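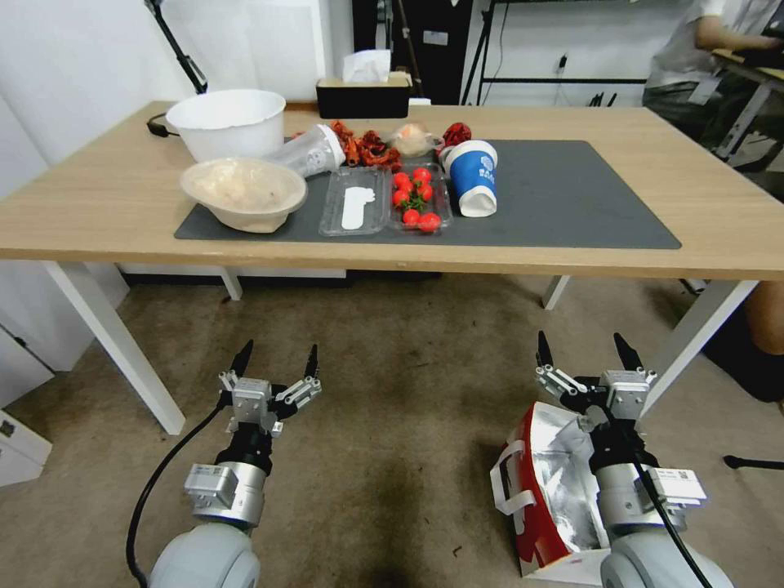 Guides > Bench Kits > Horkum Two-Arm Kit > Setting up a clear-and-bag task

Search the guides
Enter part number or keyword
Go

The Horkum two-arm kit ships with a clear-and-bag routine that moves small items from a tabletop into a bag. The routine works with the default settings, but most installations need changes to the bag grip, the mat zone and the item classes before it is useful. These steps cover kits with the two-finger grippers and Cetis control software, version 2 or later. The test layout used for this guide has a dark gray mat over the near half of a light table, two clear clamshell containers in the middle of it, one with a plastic spoon in it and the other with cherry tomatoes, and the right arm holding an insulated bag open beside the table. Clear plastic and foil linings are both hard on the depth sensor, so a layout of this kind is a fair check of the settings below.

Before you start

Run the arm calibration from the Service menu. If either arm has been unbolted from its mount, run the full version. The short version checks the wrist joints only and will pass an arm that is off at the shoulder.

Step 1. Define the mat zone

Open Zones and choose New. Touch the left fingertips to each corner of the mat in turn, pressing Store at each one. Items outside the zone are ignored for picking but are still treated as obstacles. Lamp arms and anything else that reaches over the table must be added by hand under Fixed Obstacles.

Step 2. Set the bag grip

Assign the bag to one arm and leave it there. Set the grip mode to Hold and the force to 34. The factory value of 57 is meant for rigid handles and will crease a soft one. Lower the bag until the opening is below the table edge, then store the position as Bag Home.

Step 3. Set the item classes

Each item needs a class. The ones used most are:

Rigid: bottles, spoons, boxes
Thin wall: clamshells, paper cups, paper bowls
Loose: dried peppers, wrapped buns, anything without a fixed shape

Thin wall items are picked by the rim. A paper cup lying on its side should be approached from the closed end, so set Approach to Base for cups. Open containers with food in them should have Keep Level switched on. The arm will then move slowly and will not tip the container until it is over the bag.

Step 4. Set the order

The planner picks the nearest item first. For bagging, change Order to Heaviest First. Weights are taken from the class table, so correct the table before relying on this.

Step 5. Dry run

Set the speed to 10 percent and press Step. The planner shows each path before the arm moves. Reject any path that crosses the bag arm and add a keep-out box there. When a full cycle runs with no rejections, save the task.

Known limits

The kit does not detect a full bag. Set Max Items by hand. The log holds 1000 picks and then overwrites the oldest entries. Export it first if you need the record for a service claim with Zalewska, who handle repairs.

Written by Annelies Kuipers. Last updated May 2020.

Comments (3)

Luuk Coppens
Force 34 was too low for our bags, they have a wide webbing handle. We ended up a bit under the factory value.

Hongmei Fu
Does Keep Level work when the lid of the clamshell is open? Ours picks by the lid every time and the bottom swings.

Annelies Kuipers
Set Rim Height to the lower half in the class table. The default takes the highest edge it finds.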